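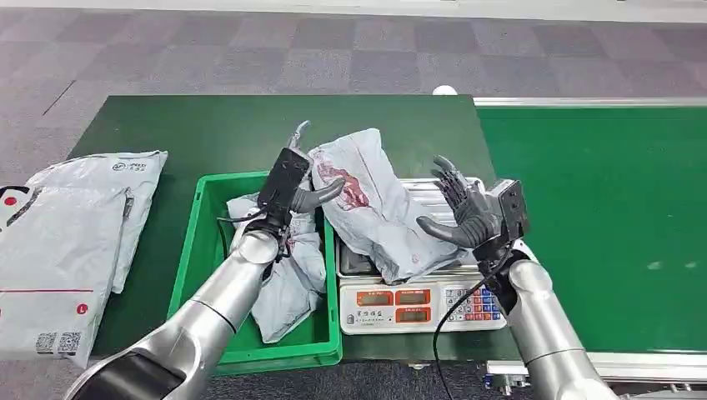 Zwei Roboterarme am Wiegeplatz: links die Kiste mit den Versandbeuteln, daneben die Waage, rechts das Förderband.

Wer wiegt, der sieht auch

Meinung

Im Versandlager von Clanoro in Pevisholm arbeiten 104 Menschen. Ein Teil von ihnen hat über Jahre hinweg Versandbeutel gewogen: Beutel aus der Kiste nehmen, auf die Waage legen, Gewicht abwarten, weiter aufs Band. Seit Dezember übernehmen an zwei Tischen Roboter diese Arbeit. Das System heißt Geagea und hat zwei Arme mit fünffingrigen Händen. Ich habe selbst vier Winter in diesem Lager gearbeitet, davon die meiste Zeit am Wiegen, und bin heute noch oft dort. Ich halte die Einführung für richtig. Die Art, wie sie geschieht, halte ich für schlecht.

Zuerst zu dem, was für die Roboter spricht. Wiegen ist eine Arbeit, die kaum jemand vermissen wird. Man steht auf einer Stelle, dreht den Oberkörper von links nach rechts und wieder zurück, und nach der vierten Stunde spürt man die Schulter. Der einzelne Beutel ist leicht. Die Bewegung ist es auf Dauer nicht. In meiner Schicht gab es Kollegen, die sich die Seite aussuchten, an der sie standen, und danach entschieden, welcher Arm an dem Tag besser war. Wenn eine Maschine das macht, ist das ein Fortschritt, und ich würde keinem widersprechen, der sich darüber freut.

Es stimmt auch, dass die Maschine langsamer ist. An einem Tisch mit Geagea gehen derzeit ungefähr 65 Beutel in der Stunde durch. Eine geübte Kraft schafft deutlich mehr. Viele im Lager haben daraus geschlossen, dass sich die Sache von allein erledigt. Ich glaube das nicht. Die Maschine braucht keine Pause und keine Ablösung, und sie wird schneller werden. Wer auf ihre Langsamkeit setzt, verschiebt das Gespräch nur, und zwar auf einen Zeitpunkt, an dem er weniger zu sagen hat.

Schwierig ist für die Maschine das Material. Kartons haben Kanten, an denen man sie fassen kann. Ein Versandbeutel aus Folie liegt jedes Mal anders da. Er knickt ein, er bläht sich auf, er rutscht halb unter den nächsten. Menschen greifen so etwas, ohne hinzusehen, mit zwei Fingern am Rand oder mit der ganzen Hand in die Mitte, je nachdem.
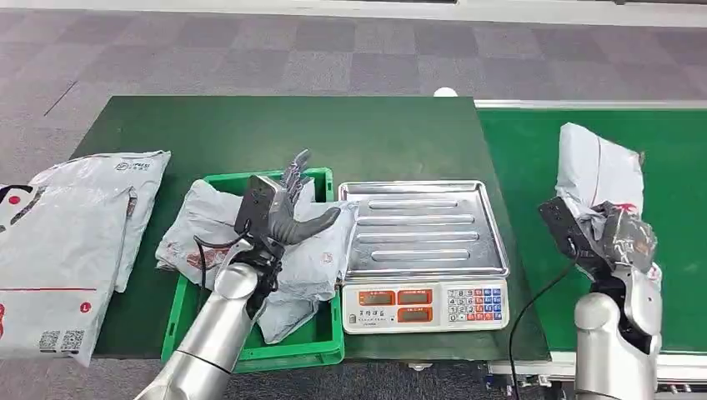
Dieses Greifen ist eine Fertigkeit, auch wenn sie in keiner Stellenbeschreibung steht. In der Lohntabelle galt das Wiegen immer als einfache Tätigkeit, Anlernzeit ein Vormittag. Jetzt, da man einer Maschine mühsam beibringt, einen zerknitterten Beutel sauber auf eine Waage zu legen, reden im Betrieb plötzlich alle davon, wie anspruchsvoll das sei. Ich hätte das gern früher gehört. Eine Arbeit, die so schwer nachzubauen ist, war all die Jahre zu niedrig eingestuft.

Dazu kommt etwas, das in den Zahlen nicht auftaucht. Beim Wiegen sieht man die Ware. Man merkt, wenn ein Beutel an der Naht aufgeht. Man merkt, wenn ein Etikett schief sitzt oder zwei Sendungen aneinanderkleben. Man merkt es meist mit der Hand, bevor die Waage etwas anzeigt. Ein großer Teil der Fehler wurde bei uns auf diese Weise gefunden und gleich am Tisch behoben, ohne dass ihn jemand eintrug. In der Lagersoftware Clomus erscheint ein Beutel entweder als gewogen oder als nicht gewogen. Was dazwischen passiert ist, weiß nur, wer am Tisch stand.

Geagea kann einen Teil davon vermutlich lernen. Kameras sitzen an den Handgelenken, also dicht an der Ware. Aber jemand muss der Maschine sagen, worauf es ankommt, und dieser Jemand müsste aus der Wiegeschicht kommen. Bisher ist das nicht so. Die Einrichtung der Tische lag bei der Technik, und die Leute vom Wiegen wurden an die Annahme versetzt. Gefragt wurden sie kaum. Eine Kollegin hat mir erzählt, sie habe am ersten Tag angemerkt, die Kiste solle näher an der Waage stehen. Man habe ihr freundlich zugehört und dann weitergemacht.

Entlassen wurde niemand, das gehört zur Wahrheit dazu. Die Geschäftsleitung hat es so zugesagt und sich bis jetzt daran gehalten. Nur ist eine Versetzung auch eine Veränderung. An der Annahme wird schwerer gehoben, die Zuschläge sind andere, und die Frühschicht beginnt eine Stunde eher. Für jemanden mit Kindern im Kindergarten ist diese Stunde keine Kleinigkeit. Wer über die Folgen der Automatisierung redet und dabei nur Stellen zählt, übersieht solche Dinge.

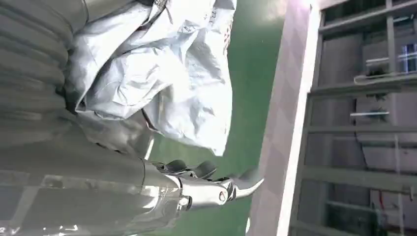 Was jetzt zu tun wäre

Ich sehe drei Punkte, über die der Betrieb noch in diesem Jahr entscheiden sollte.

Die Betreuung der Robotertische gehört in die Hände der bisherigen Wiegeschicht. Im Moment steht meist jemand aus der Technik daneben, der die Maschine gut kennt und die Beutel schlecht. Umgekehrt wäre es besser. Das Anhalten, das Nachlegen und das Melden einer Störung lernt man in wenigen Tagen. Ein Gefühl dafür, welcher Beutel Ärger macht, lernt man so schnell nicht.

Diese Betreuung muss höher eingestuft werden als das alte Wiegen. Wer eine Anlage überwacht und für ihre Fehler geradesteht, trägt Verantwortung. Im Nachbarbereich, bei der großen Sortierung, wird das längst so gehandhabt, und ich kenne keinen Grund, warum es am kleinen Tisch anders sein sollte.

Und in Clomus braucht es ein Feld für das, was am Tisch auffällt. Ein Freitextfeld würde für den Anfang reichen — offene Naht, falsches Etikett, nasser Beutel. Ohne solche Einträge wird in einem Jahr jemand feststellen, dass die Reklamationen gestiegen sind, und keiner wird sagen können, seit wann und an welcher Stelle.

Die Technik wendet ein, das alles koste Zeit, die man gerade nicht habe. Das mag sein. Die Tische laufen aber schon, und mit jeder Woche verfestigt sich, wer daran etwas zu sagen hat. Weitere Wiegeplätze sollen umgestellt werden, sobald die ersten stabil arbeiten. Bis dahin müsste die Wiegeschicht mit am Tisch sitzen, und zwar bevor die nächsten Arme bestellt werden.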